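Kitchen counters: what we learned from the Hendumcombe refit

Several readers wrote in after the January issue to ask how the shared kitchen at Hendumcombe was going, and whether the choice of countertop had been settled. It has. The work is finished, the kitchen is back in use, and there is enough to report that it gets its own item this time.

For anyone new to the newsletter, Hendumcombe is the long brick building behind the old seed store. The kitchen on the ground floor is used by the lunch club, two baking classes, the tenants upstairs, and whoever has booked the hall for a party. The old counters went in when the building was converted. They had swollen at the joints near the sink, and the edge strip along the stove side had been glued back on so many times that it no longer lay flat.

The budget for counters, including removal of the old ones, was 2,000 dollars. The final bill was 2,350. The extra went to a longer run beside the refrigerator, which was not in the first drawing, and to a second visit by the installer after the wall turned out to be out of square.

What we looked at

We considered four materials: laminate, solid wood, quartz, and a secondhand granite top that had been offered to us by a restaurant closing down in town.

The granite was the first to go. It was a good price, but it had been cut for a different layout, and no one local would recut it without charging more than the stone was worth. It also weighed too much for the base cabinets we wanted to keep. If you are offered a used stone top, measure the sink cutout before you do anything else. In our case the hole would have landed across two cabinets.

Solid wood had strong support from the bakers, who like it for kneading. It needs oil, though, and it needs it on a schedule. In a house with one or two cooks that is a small job. In a kitchen with many users it tends to be left until the surface goes gray and rough around the faucet. We agreed to buy two large maple boards for the baking classes and leave wood out of the fixed counters.

Quartz was the most popular choice on looks. We had two quotes, and both came in well over the budget before the sink was added. We may come back to it if the upstairs kitchen is ever redone, which has a much shorter run.

That left laminate. Some people were disappointed by this, mostly because they remembered the old tops. The newer sheets are better than what was there before, and the finish we picked is matte, so it shows fewer smears. The board underneath still has the same weakness it always had. Water getting into a seam will swell it. Most of our effort went into keeping seams away from the sink.

Choosing a pattern

This took longer than choosing the material. Ersoy, the supplier, lent us a box of 17 samples, and we left them out in the kitchen for a couple of weeks so that everyone could see them in daylight and under the ceiling lights.

Plain white was dropped early. It looked clean in the box and looked dirty after one lunch. Plain black had the opposite problem, with every crumb and dried drop of water showing up pale against it. The speckled patterns hid almost everything, and a few people thought they hid too much, as you could wipe down a counter and miss a patch of spilled sugar entirely.

The final vote was between a light marble pattern and a mid-brown wood pattern. Marble won by a small margin. The argument that carried it was that the cabinets are already wood and a printed wood grain next to real wood rarely matches. A marble pattern makes no attempt to match anything.

One practical point about marble patterns. The veins on a printed sheet repeat, and on a long run you may see the same line come around again. Ask for the length of the repeat before you order, and ask the installer to lay the pieces out on the floor before any cutting is done. Ours did this when asked, and swapped two pieces so that the repeat fell behind the microwave.

Color around the counter matters as much as the counter itself. A pale top in a pale room can look washed out. Against a strong wall color the same top looks brighter and the pattern is easier to see. 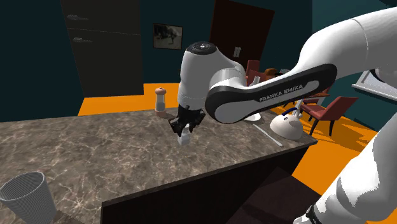
The walls at Hendumcombe are staying cream for now. There is some leftover money in the paint fund, and anyone with a view on color can put a note in the box by the hall door. Samples on the wall are welcome as long as they are painted on card and taped up.

Looking after it

Alby Brunton, who handled the ordering and met the installer both times, has put together some notes for users of the kitchen. They are pinned inside the tall cupboard, and the main points are repeated here.

Use a board for all cutting. The surface resists light scratches but a knife will mark it, and a mark cannot be sanded out.

Hot pans go on the stove or on one of the cork mats. The mats hang on the hook by the oven. Please put them back.

Wipe up standing water, mainly around the base of the faucet and along the back edge. The sealant there is new and in good condition, and we would like it to stay that way.

For daily cleaning, use warm water with a little dish soap and a soft cloth. Tilteo spray is under the sink for grease. Spray it on the cloth and then wipe, and do not leave it sitting on the counter. Scouring powder and steel wool should not be used at all. The old tub of powder has been moved to the outside store for use on the bins.

Tea and beet stains come up with a paste of baking soda and water left on for a few minutes. Rub gently with a cloth and rinse. Turmeric is harder. It fades over several days if the spot gets sunlight, and there is not much else to be done about it.

The front edges are the part most likely to be damaged. Crates from the delivery van should go on the steel trolley, and should not be slid across from the door side. A chip on the edge lets in moisture. If you find one, tell Alby the same day and put a strip of tape over it until it can be filled.

Things still to do

The under-cabinet lights have been ordered from Coltar but have not arrived. Until they do, the corner by the bread bins is dim after 4 p.m. and it is worth switching on the main lights if you are chopping there.

The drawer next to the dishwasher sticks. It did before the refit as well. The runner is worn and a replacement has been found, but the front has to come off to fit it.

We kept two offcuts from the countertop. One is in the store for repairs. The other is about the size of a tea tray and is free to anyone who wants it for a shelf or a plant stand. It has one raw edge that will need sealing.

The old counters have gone, except for one sound length that was cut down and is now the potting bench in the yard. The swollen end has been trimmed off. It will not last forever outdoors, but it has had two coats of exterior paint and sits under the lean-to.

Bookings for the kitchen are open again at the usual rates. Groups who lost sessions during the work can have the same number of hours back at no charge. Write your group's name and the hours missed on the sheet by the hall door, or leave a message with the office.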